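Closing the Gap: How Suture Practice Is Taught at Wellisance

The practice laboratory on the second floor of the Wellisance training centre opens at seven in the morning, an hour before the first lecture. By a quarter past, most of the benches are in use. Surgical trainees work at them with needle holders, forceps and a shallow tray in front of each stool, and the only regular sound is the click of a ratchet closing.

The subject of their attention is the tissue pad, an object that receives little notice outside the profession. It is a small block, pale and soft, intended to take a blade and hold a stitch in a manner that resembles the real thing. The centre used 3318 of them in the last academic year. Each is issued against a signature and remains with one trainee until the surface can no longer be worked.

"A pad is a page," said Dalva Pacheco, who has directed the practical programme since it was established. "We ask trainees to keep it after the session and to read what they have written on it. The marks show where the needle was pushed when it should have been turned."

The programme runs for 20 weeks and is divided into three stages. In the first, trainees learn to handle thread and instruments on dry foam. In the second, they move to moist pads, which are slippery and reflect the light of the lamp back at the eye. The third stage introduces incisions of different lengths and directions, including oblique cuts that oblige the operator to change the angle of the wrist from one stitch to the next.

It is the second stage that most trainees remember. Przemysław Jasińska, now in his final term, recalled that his early stitches on the wet material pulled through almost at once. "I was gripping the edge of the cut far too hard," he said. "My tutor had me place a single stitch at one end of the wound, take it out and place it again, for a whole week. I did nothing else in that time."

The choice of pad has been reviewed twice. An earlier model, supplied by Navilier, was valued for its strength but was considered too firm by the teaching staff. The present one, from Nito, tears more readily. Anselmo Godoy, who is responsible for stores and preparation, regards this as a merit. Pads are kept under damp cloths in sealed boxes and are brought to the benches in batches, as the surface loses its character if it is left under a lamp. His department prepares roughly 96 in a teaching week.

Preparation of the incision itself is a matter of some care. The blade is drawn once, along a marked line, with even pressure. A hesitant cut leaves ragged edges, which are difficult to bring together and teach the trainee little. A clean one allows the two sides to meet, and any puckering that follows can be attributed to the stitch.
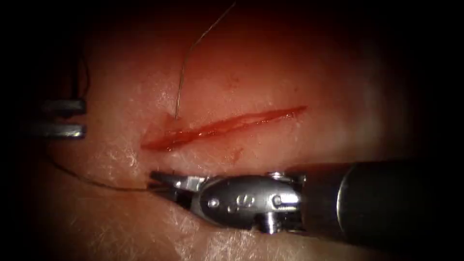 A long, narrow incision crosses a moist practice pad, with a dark suture strand leading to the flap at its wider end.

Assessment takes place at the end of each stage. Examiners look at the spacing of the stitches, the tension of the thread and the condition of the wound edges. Speed is recorded but carries no marks until the final examination. Rosângela Moura, the senior examiner, explained that the rule had been adopted after a period in which trainees hurried their knots. "A loose first throw cannot be rescued by a tidy second one," she said. "We would prefer to wait."

The centre intends to extend the laboratory's hours from August, when a larger intake is expected. A further seven benches have been ordered, together with adjustable lamps to replace the fixed fittings installed when the building opened. Kelly Bragança, who oversees admissions, confirmed that evening sessions will also be offered to practising nurses who wish to renew their skills — a request received regularly from hospitals in the district. Applications for the evening places will be accepted through the centre's admissions office.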